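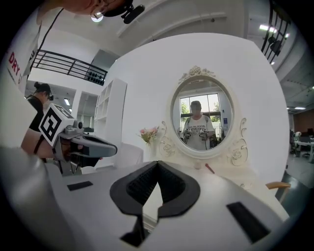 Oval mirror on the vanity, rose-like mouldings up top.

Search this notebook Search

December, Nindargate shed, started 7 am before the heat

Back on the off-whites. I've been putting this off since the Baird job, where I mixed three lots of "the same" white by eye and then had to live with drawer fronts that didn't match their own carcass. Never again! This time it's all going on test boards, weighed out properly, and the colours get numbers and no cute names.

Base is the Gistent chalk paint in plain white, the big tin. Tint is Idow raw umber and Idow yellow oxide, both dry pigment, wetted with a splash of water and a drop of meths first because otherwise the umber floats around in clumps and you get freckles. (Ask me how I know. Board from last summer is still hanging over the sink.)

Weighed 300 g of base for each pot. Started with 2 g of umber, which looked like far too little in the spoon and then turned the whole pot the colour of weak tea. So for anything cream you want mostly yellow oxide and only a pinch of umber to knock it back, and I need better scales if I'm going to measure a pinch.

Pot 1: umber only. Cold, a bit grey, looks like undercoat.
Pot 2: oxide only. Custard. Lovely on its own, awful next to anything else.
Pot 3: mostly oxide, pinch of umber. Closest yet to the cream I'm after.
Pot 4: as pot 3, but I lost count of the pinches while the phone was ringing. Labelled it with a question mark. It's the nicest one, of course.

Each pot went on pine offcuts, two coats, half of each board waxed. Left 30 minutes between coats, and in this weather that was plenty. The second coat dragged on pot 2 where I went back over an edge that had already gone off. My own fault.

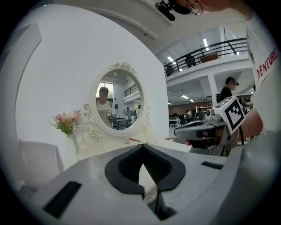 Carved bits

Scrolls and roses are where the off-whites really misbehave. A flat board tells you next to nothing about what happens down in a groove, so I did the same four pots over some leftover plaster moulding. Paint pools in the low spots, dries darker, and pot 1 came out looking dirty. Pot 3 thinned with a bit of water was much happier, and a dry brush over the high points with straight base gave it some lift.

Brush notes, while I remember: the cheap round one sheds, so keep it for glue. The old sash brush with the short bristles gets into the corners nicely if you wipe most of the paint off first. Don't bother with foam on anything curly, it just bridges the gaps and leaves bubbles.

Tried cutting back one curl with 3,000 grit pad, wet. Gorgeous feel, like an eggshell, but it took the paint clean off the tips in over a dozen strokes and I had to touch it up. Fine on flats, keep it away from the carving. 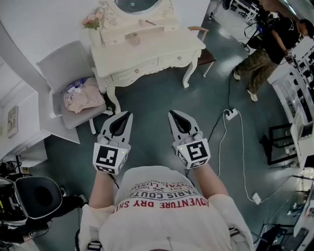

The wax is the other thing. Clear wax warmed up every pot by about half a step, so pot 3 waxed looks a lot like pot 2 unwaxed, and if anyone picks a colour off a bare board they'll be cranky when it's finished. From now on only show the waxed half. I've put masking tape over the rest.

Still to do: remix pot 4 with proper weights (start at pot 3 and creep up), do one board with the water-based topcoat for anything that'll live near a basin, and put a strip of each in the north window to see what the sun does. Whoever's in the shed next, please don't use the pot 4 board as a stirring tray. Lids are tapped down, brushes are soaking in the blue bucket.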